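Duas pinças, um monte de meias e uma mesa que já viu de tudo

Tempo de leitura: 4 min
6 comentários

Prometi há séculos que escrevia sobre as pinças e fui adiando, primeiro porque faltava uma peça, depois porque a peça chegou e estava ao contrário (longa história, envolve um ficheiro espelhado e eu a dizer palavrões às onze da noite). Mas pronto, agora já tenho horas suficientes com as duas na mão para ter opiniões, e opiniões é coisa que não me falta!

Então: de um lado a Vivach, que é a que uso desde dezembro. Do outro a Illidden, emprestada pela Joana Carrilho, que me fez jurar que a devolvia inteira. São as duas de mão, com gatilho, câmara montada por cima, e servem as duas para o mesmo: eu faço a tarefa com a pinça, grava-se tudo, e mais tarde o braço tenta fazer igual. A tarefa que escolhi foi arrumar meias. Parece fácil, não parece? Pois. Experimentem pegar numa meia dobrada sobre si própria com dois dedos rígidos e depois falamos.

A Vivach pesa mais e sente-se no pulso ao fim de meia hora. Em compensação o gatilho é uma maravilha, curto, com mola firme, e sei sempre onde estou. A Illidden é leve e tem um curso comprido demais para a minha mão, que é pequena — acabo a puxar com dois dedos, e aí a câmara abana toda. O Ruairi MacRitchie diz que isso se resolve com um gatilho mais curto impresso em casa. Acredito, mas não vou andar a serrar coisas que são da Joana.

Gravei 74 repetições com cada uma, sempre à tarde, com a mesma luz da janela. Com a Vivach deitei fora 6. Com a Illidden deitei fora 37, que é metade, e doeu-me um bocadinho a alma. Quase todas pelo mesmo motivo: a meia escorregava a meio da subida e eu, em vez de parar, ia atrás dela. Péssimo exemplo para um robô, diga-se.
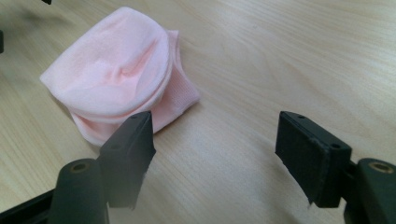 Outra coisa de que me queixo em todo o lado e vou queixar-me aqui também são as almofadas dos dedos. A borracha lisa agarra bem o algodão grosso e depois desliza nas meias finas, e a espuma faz o contrário, mas começa a desfazer-se nos cantos ao fim de pouco tempo. Já tentei colar tiras novas por cima das velhas (não façam isto, fica um degrau e a meia prende-se lá). Agora troco a almofada inteira quando a beira começa a desfiar, e guardo as velhas para testes em que não me importo com o resultado.

E a câmara! A da Vivach vê bem os dedos mas tem o foco curto, e tudo o que fica mais para o canto perde nitidez. Liguei a do controlador Wendier em alternativa e ganhei imagem, perdi paciência: o arranque demora imenso e duas vezes deixou de gravar sem avisar. O programa de sincronização, o Vilela, também só me disse depois de eu ter a sessão feita. Um apito, pessoal. Peço só um apito.

Mudei ainda a maneira de largar. Eu abria a pinça de repente e a meia ficava colada a um dos lados, o que dava umas gravações ridículas comigo a sacudir a mão. Agora pouso primeiro, abro devagar, e só depois levanto a direito. Com a Illidden isto melhorou bastante, e acho que se repetisse tudo hoje deitava fora muito menos. Talvez repita, se a Joana não der pela falta dela...

Por enquanto fico com a Vivach para as tarefas compridas e uso a Illidden quando preciso de chegar a sítios apertados, tipo gavetas, onde a outra bate em tudo. O próximo teste vai ser com toalhas pequenas, e quero ver se o gatilho curto do Ruairi cabe na minha sem obras. Se alguém já trocou a mola da Vivach por uma mais branda, deixem nos comentários qual usaram, que eu encomendei duas e nenhuma serve.

37 partilhas · 6 comentários

Contacto | © Todos os direitos reservados | Voltar ao topo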